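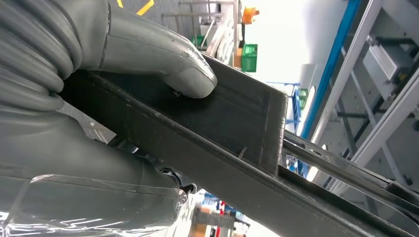

*Soft gray fingers on a black plastic part. Gentler than I ever was on a Monday.*

5 February 2018

I have worked at Gradcombe long enough to have outlived 3 vending machine contracts, so I took the news of the arm calmly. The robot is called Amik. The company that sold it to us, Zoltley, sent a sheet of suggested phrases for "talking to your team about change." I kept mine. It's holding up one end of my desk.

The job Amik got is the one we called handling, meaning you pick up a black panel here and put it down over there until lunch. I did it for 19 months when I started. My wrists would like it noted that they never enjoyed it. Still, it was a good job for talking. You could settle a whole divorce over handling, and people did.

Viorica Olteanu had it the longest, and now she looks after the robot. They gave her 20 hours of training and a tablet. Her old work came with a stool and a radio, and she has been asking for the radio back ever since. She also got a raise, which she says covers the tablet's personality.
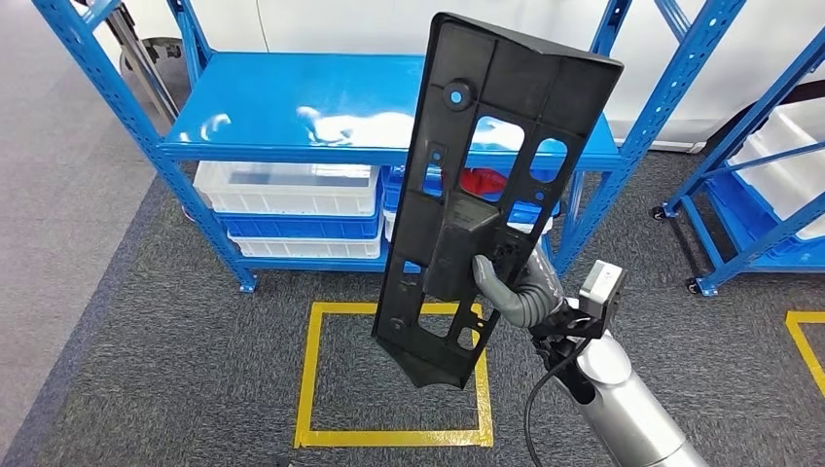 What bugs her most is the waiting. She used to fix a badly placed part without thinking – a nudge with the thumb, done. Now she stops the arm, taps through two screens, nudges the part with her thumb, and taps back out. Then the tablet asks her to pick a reason from a list. "Thumb" isn't on it. She picks "Other" and writes in thumb.

Ene, on the late shift, says good night to the thing when he leaves. He never said it to me.

Hours are the part we really argue about. Nobody lost a job, and I believe management when they say nobody will, at least through February. But there used to be 60 hours of overtime a month to fight over in our corner, and that paid for a lot of truck tires. There's a meeting on it Thursday. I've been told there will be sandwiches, so I'm expecting bad news.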